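打印本页 | 用电子邮件转发

课程项目报告：给一家小机构写感谢信，我学到了什么

最后更新：January

先交代一下背景吧。这学期的非营利管理实践课要求每个人找一家真实的小机构，跟着做一个筹款方面的小项目，期末交报告。我找的是 Clarlow 社区阅读会，一家给老城区孩子办课后阅读班的机构，全职员工只有 2 个人，办公室在一家修鞋铺楼上，楼梯特别陡（我第一次去差点踩空）。

我本来想做的是"如何找到新的捐赠人"，听上去多厉害啊！结果跟负责人 Sharada D'Souza 聊了一个下午，她把电脑转过来给我看捐赠名单，指着去年捐过、今年没再捐的那一大片灰色格子，问我：这些人你打不打算管？我当时就有点脸红，回家把开题报告整个重写了，题目改成了老捐赠人的维护，具体说就是感谢信。

老师在开题反馈里写"范围终于正常了"，我就当是表扬了。
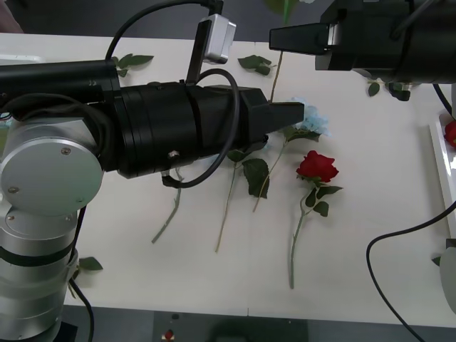
一、原来的感谢信长什么样

Clarlow 以前的感谢信是一个模板，抬头"尊敬的捐赠人"，正文三句话，最后是收据编号。收到捐款以后什么时候寄呢？看谁有空。我翻了以前的寄信记录，有的隔了一个多星期，有的干脆没记日期。Sharada 说忙起来收据能按时开出去就谢天谢地了，这个我完全理解，我在那边待了几天，电话就没停过，中间还有家长来问书包落在哪儿了。

我把旧模板拿给宿舍同学看，她看完问我这是不是水费单。

所以我给自己定的目标很简单：信要写得像人写的，而且要快。课上推荐的做法是收到捐款后尽早致谢，我们定成 2 天之内寄出。金额不分大小，都寄。这一条我跟 Sharada 还争了一小会儿，她担心邮费，我担心小额捐赠人觉得自己不重要，最后折中：第一次捐的人一律寄纸质信，老捐赠人可以先发邮件，再在学期末补一张卡片。

二、我是怎么做的

名单是从 Palaniappan 里导出来的，就是他们用的那套捐赠人管理软件，界面有点老，导出来的表格姓和名是反的，我改了一晚上（提醒后来的同学：先备份！先备份！）。改完以后挑了 100 位去年捐过款、今年还没动静的人，分成两半，一半寄旧模板，一半寄新写的信。

新信的写法我改了好多稿。第一稿太煽情，Sharada 读到一半就笑了，说像偶像剧告白。第二稿又太像论文。定下来的那一稿开头直接讲一个孩子的小事：有个小男孩每次借书都要挑最厚的那本，其实看不完，但他喜欢抱着走。名字当然隐去了，也问过家长。然后说一句"您去年的捐款用在了书架和阅读班的老师补贴上"，再然后就是谢谢。整封信没有再要钱。

不再要钱这一点我纠结了很久。Drelton 基金会给小机构办过一次线上培训，我旁听了，讲师的意思是感谢和募款最好分开，别让人一拆信就觉得又来了。我觉得有道理，可是又忍不住想：那我的项目数据怎么办呀？后来在信封里放了一张单独的小卡片，上面只印了阅读班的开放时间和联系方式，想来看看的、想再捐的，都可以自己联系。

手写签名是最累的部分。Sharada 坚持每封都亲手签，还会在认识的人那里加一句话，比如"您女儿上次送来的绘本孩子们抢着看"。我负责贴邮票和写信封，写到后面字越来越飘，有 5 个信封因为写错门牌只好重来。

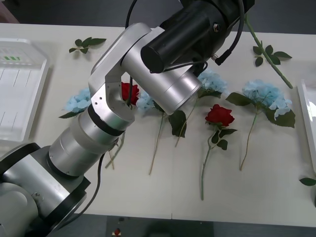

信寄出去之后的那段时间，我每天都忍不住去刷 Palaniappan 的后台，跟等成绩似的。第一个回应居然是一通电话，一位老太太打来问抱厚书的小男孩后来有没有看完。Sharada 接的，聊了好久，挂了以后她在备注栏里写了满满一行。以前那一栏基本都是空的。

三、结果，以及哪里没做好

到收尾的时候，收到新信的那一半里有更多人回了话，有写邮件的，也有又捐了一笔的；收到旧模板的那一半安静得多。单笔最多的是 60 元，不算大钱，但是那位捐赠人已经很久没有出现过了，Sharada 高兴得给我买了杯奶茶。

不过我得老实说，这个对比不太严谨。分组的时候我是按名单顺序从中间切开的，没有随机，后来才发现 Palaniappan 默认按最近一次捐款的日期排序，也就是说前一半的人本来就跟机构更"热"一点。巧了，新信寄的就是前一半。答辩时老师一眼就看出来了，我站在那儿恨不得钻到讲台底下。所以各位看结果的时候请打个折扣，我只敢说新信没有坏处，至于好处有多大，要重新做一次才知道。

还有一个没想到的问题是地址。退回来的信比我预计的多，好几位早就搬家了。如果重来一次，我会先发一封短邮件核对地址，再去印信封。印信封是在学校后门的 Genov 快印做的，老板人很好，就是裁纸机经常卡，我去了三趟才拿齐。

四、给 Clarlow 留下的东西

一份新的感谢信底稿，空着故事那一段，每学期换一个；一张贴在办公桌边上的流程单，写明谁开收据、谁写信、谁去邮局；还有一个改好姓名顺序的捐赠人表格。Sharada 说流程单最有用，底稿她大概还会再改，因为她觉得我用感叹号太多了（看到这里的人可能也同意）。

下学期的同学如果想接着做，可以从小额月捐入手，Sharada 手上已经有几位表示过有兴趣的人。去之前给办公室打个电话，下午三点以后孩子们放学了，会很吵，最好上午去。

评论 (5) | 分享 (2)

打印本页 | 用电子邮件转发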